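Hello again from the back bench at Medton! We've been at the two-arm build since February, and I finally have some photos worth putting up. It started as four boxes of white link segments and black joints that I'd carried over from Wutton on the bus (never again), and it now lives on its own white table, packing a suitcase. Or having a go at packing one. I call the pair of them Xaba, because one name is easier to shout than two.

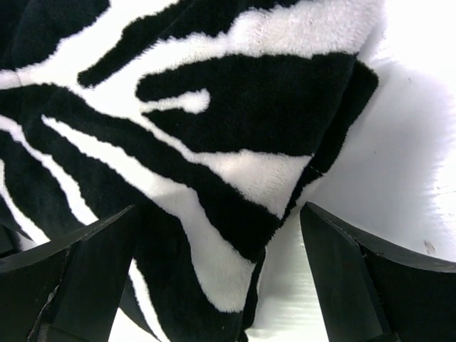
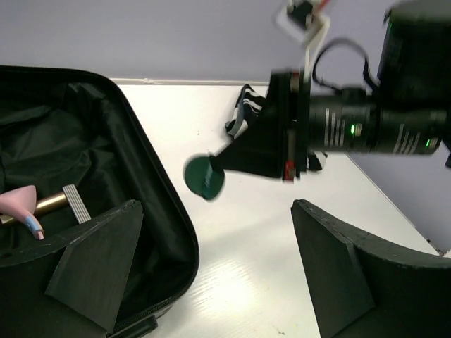
An open case, a close view from one of the wrists.
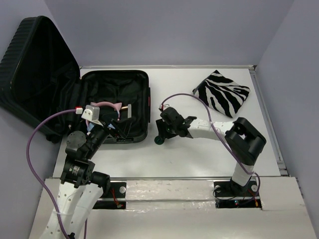
Cabling has eaten most of my evenings. I started with short runs clipped tight to the links, which looked lovely and then tugged at the connectors every time a wrist turned. So now I leave far more slack than feels sensible. The purple ones in the wide view are my favourite bit of the whole build: the right arm's arcs up from the gripper, drapes over the forearm and goes down the column to the base, and the left one loops back to its own base in much the same way. A bit of a washing line, I know, but I can move either arm by hand now without wincing. The next set will be 142 cm, cut to the same length on both sides so I only need to keep one spare.

Still on the list: proper strain relief at both bases, a tidier front panel (the tape was meant to last one evening!), and 12 new bolts, as I've rounded off more heads than I'd like to admit. I've also promised to write up the wiring for the Iltgate lot, who are starting a similar pair and have already asked me 14 questions about connectors. If you're building one too, label both ends of every cable before you thread anything through a link. I did mine afterwards with a torch in my teeth, and I'm still finding bits of masking tape in my jumper.

More photos once the new cables are on.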